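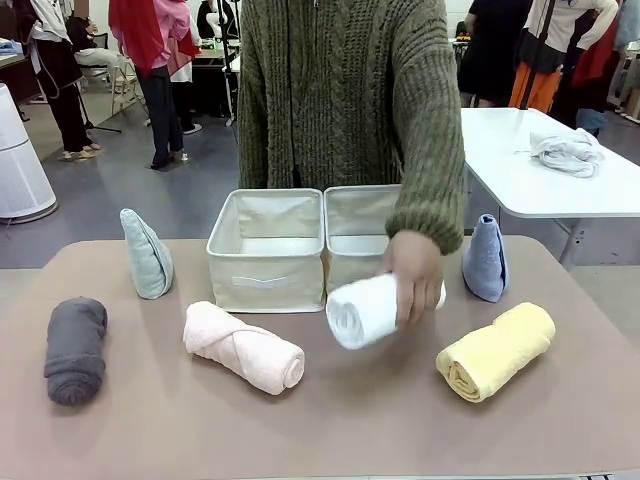
10. September 2018

Testkit Sternia, zweiter Durchgang. Ich schreibe das gleich auf, solange es frisch ist, weil mir das Paket wirklich Spaß macht!

Kurz zum Stand: Idstead liefert das Sternia als Aufgabenpaket für Greifversuche mit weichen Teilen. Drin sind Handtücher in mehreren Farben, zwei Stoffboxen, ein Heft mit Aufgabenkarten und die Software zum Auswerten der Aufnahmen. Den Arm stellt man selbst. Bevor der überhaupt drankommt, macht ein Mensch jede Karte von Hand vor, und genau damit sind wir gerade beschäftigt. Karte 8 heißt "Rollen einräumen": gerollte Handtücher vom Tisch in die beiden Boxen, die aufgestellten Tüten kommen danach.

Was mir gefällt: Die Farben. Weiß, Rosa, Hellgelb, Mint, Lavendelblau und dazu das dunkle Grau, das kann man auf dem beigen Tisch alles prima auseinanderhalten. Nur beim Weiß bin ich gespannt, was die Segmentierung macht, wenn es direkt vor den cremefarbenen Boxen vorbeigeht. Mit unserem alten Satz (alles weiß, alles aus demselben Karton) wäre das von vornherein aussichtslos gewesen.

Die Boxen sind auch gut gewählt. Steife Wände, bleiben offen stehen, und der flach aufgenähte Griffstreifen vorn ist eine schöne Zusatzaufgabe für später. Man kann sie ganz dicht aneinanderstellen, so will es die Karte auch. Leopoldo Cervantes meint, beim Arm sollten wir trotzdem einen Spalt lassen, sonst schiebt er beim Einlegen gleich beide weg. Probieren wir aus.

Zahlen bisher: 55 Durchgänge von Hand, davon 30 mit den Tüten. Eine Vorführung dauert im Mittel 797 Hundertstel pro Handtuch - das Auswerteprogramm gibt wirklich Hundertstel aus, da muss man sich erst dran gewöhnen. Umstellen auf Sekunden geht irgendwo in den Einstellungen, habe ich noch nicht gefunden.

Was nervt: Die Anleitung zum Rollen ist zu knapp. Wie fest? Wohin mit dem losen Ende? Wir haben uns jetzt geeinigt: loses Ende möglichst flach anlegen, Richtung der Rolle auf dem Tisch beliebig. Die Tüten sind heikler, die brauchen einen breiten Fuß, sonst kippen sie schon beim Hinstellen. Bei Flores nachfragen, ob es dazu ein Video gibt.

Im Vergleich zum Kit von Bernthorpe, das wir im Februar hatten: viel weniger Aufbau, viel bessere Karten, dafür keine Ersatzboxen dabei. Ich würde das Sternia trotzdem sofort nehmen.

Offen:
- Karte 8 mit vertauschten Boxen wiederholen
- Greifkraft für die dicken Rollen festlegen
- Waschen testen, ob der Flor danach noch gleich greift
- Preis für zweiten Handtuchsatz erfragen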